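Keeping the Fingers True

On the second floor of a former seed warehouse in Plinddale, Desta Wolde starts the morning with a hex key and a cotton cloth. The hand-held gripper on her bench has two dark, blocky fingers and a camera that looks out between them. People carry it through ordinary tabletop jobs all day, and the recordings go to train the robot arm in the next room. When the fingers drift out of line, the recordings drift with them.

Wolde looks after the tools for Flireo, a small firm that teaches arms to pick up household items. She came from sewing machine repair, and she still keeps her notes the way she did then, in pencil, one card per tool.

The check begins with the camera. She wipes the lens, then holds the gripper over a printed grid and compares the picture with the one saved when the tool was first put together. If the lines have moved, the mount has moved. She loosens it, sets it again and tightens each screw a little at a time, going back and forth between them.

The fingers come next. She closes them on a strip of thin paper and pulls. The paper should drag evenly from one side to the other. If it slips at the tips, she takes off the left finger first, cleans the seat behind it and puts it back before touching anything else. Most of the time that fixes it.

"Dust gets behind the block and you can't see it," she says. "You can feel it with a fingernail."

The slide that carries the fingers gets fresh grease after 500 cycles of opening and closing. The old interval was longer, and Berkay Kocabaş, who runs the arm, asked for it to be cut in April after a run of recordings in which one finger lagged behind the other. The card for that tool has a note in his handwriting that says only "sticky, see video 279."

Thin objects

The last part of the check is done on a real table with real things. Thick objects forgive a lot. A cup can be picked up with the fingers slightly crooked and the recording will look fine. A thin handle lying flat is harder, and Wolde likes to finish with one.

She brings the tool down with the fingers open wide and looks at the gap on the camera feed. The object should lie between them with table showing on both sides. Then she closes slowly, lifts, sets it down and turns it a little before the next try. A tool that passes goes back on the rack. One that fails goes back to the paper strip. 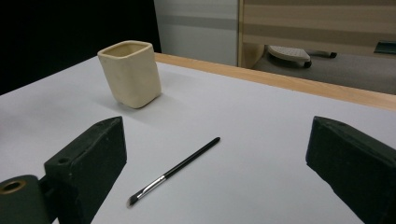 What goes on the card

Each card lists the date, the screws that were touched and any part that was replaced. Finger pads are changed as a pair, even when only one is worn. Kocabaş gets a copy so he can match a change in the recordings to a change in the tool - a habit that has saved them a few long afternoons.

The arm itself gets the same paper test before a new batch is loaded. Its fingers are cut to the same shape as the hand-held ones, and spares for both sit in one drawer under the bench.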